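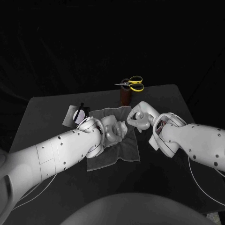 Page last changed: February, by S. Tahiri (typos in section 3, new reading for section 5)

Waste and Resource Management, Unit 4: What Happens After the Skip
Handout to go with the lecture. Bring it to the tutorial, preferably without coffee on it.

1. Where we had got to

Last time we followed a mixed load from a kitchen refit as far as the weighbridge at Prendberg. Most accounts of waste stop there, and so do most customers, who regard the departure of the lorry as the end of the matter. For our purposes it is the beginning. A skip that leaves a driveway has changed hands but has not been dealt with, and the person who filled it still has a duty of care over where it ends up.

The load we are using all term is the Kragh load: plasterboard, softwood, a bath, carpet, rubble, and a quantity of textiles that the hirer described on the form as "bits". You will meet "bits" often in this trade. It is the largest category of waste by volume and appears in no official list.

2. The transfer note

Every load of non-hazardous waste that passes from one business to another needs a written description good enough for the next holder to handle it safely and legally. The note should say what the waste is, how it is contained, how much there is, who is handing it over and who is taking it. It should carry the right code from the list of wastes. Both parties sign, and both keep a copy for 2 years.

Look at the Kragh note in your pack (reference 249). Before the tutorial, mark everything on it that you would send back. The quantity is given as "full". The code is for mixed construction waste, which may be defensible for the rubble and the timber but is a heroic reading of the carpet. The signature is a straight line.

A driver standing in the rain will accept almost any piece of paper. The transfer station will not, or should not, and the cost of a rejected load lands on whoever is least able to argue.

3. The tipping floor

At Prendberg the load is tipped, looked over and roughly pulled apart by a grab before anything finer is tried. Three things are being looked for at this stage:

Items that should never have been in the skip: gas bottles, paint, batteries, fridges, tyres.
Items that spoil everything near them: plasterboard above all, which has to be kept apart from biodegradable waste because of what the two get up to in landfill.
Items worth having: metals first, then clean timber, then hardcore.

The bath, you will be pleased to hear, is worth having. It is cast iron and will outlive us all. 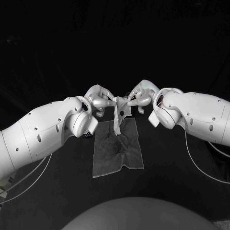

Plasterboard deserves a further word. Gypsum buried with rotting matter can give off hydrogen sulphide, which smells of eggs at low levels and, at high ones, is dangerous partly because you stop smelling it. Students who write "it smells" in the exam get half a mark. Students who explain the chemistry get the rest.

4. Contamination and the price of a tonne

Recovered material is sold against a specification. A bale or heap that fails is downgraded or sent back, and the yard pays for the trip both ways. Work through the Forkemmont figures in your pack. The site took in 3,028 tonnes of mixed skip waste over the period, and its manager believed that the trouble lay with the screening machinery. She bought a new trommel from Gitex. The rejections carried on much as before, with a shinier trommel.

The trouble lay upstream, in what the hirers put in and what the office had told them. The hire leaflet used the word "general" in 2 different senses on the same page. Rewriting it cost an afternoon. I set this case every year in the hope that someone will become a manager and remember it.

Points to have ready for discussion:

Who paid for the contamination, and who caused it?
Would a higher price for mixed skips have changed behaviour, or only moved the carpet into the hedge?
What would you want to measure before spending any money?

5. Textiles, briefly

Textiles from skips are nearly always a lost cause. They arrive wet, full of grit and wrapped round something with nails in it. Clean textiles collected separately can go for reuse, for wiping cloths or for shredding into filler. The same curtains can therefore be a product or a nuisance according to which container they met first. The new reading takes this up at length. You may skip its second chapter, in which the author falls out with his publisher. 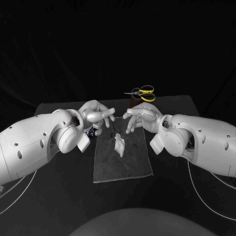 6. For the tutorial

Correct the Kragh transfer note and rewrite the description of the waste in no more than four lines. "Bits" will not be accepted.

Draw the route of each material in the load from the driveway to its last holder, and mark where a signature is needed.

Write a paragraph of advice for a householder hiring a skip for the first time. Assume they will read the first sentence.

Said Tahiri
Questions by email, please. The office door sticks, and I have come to rely on it.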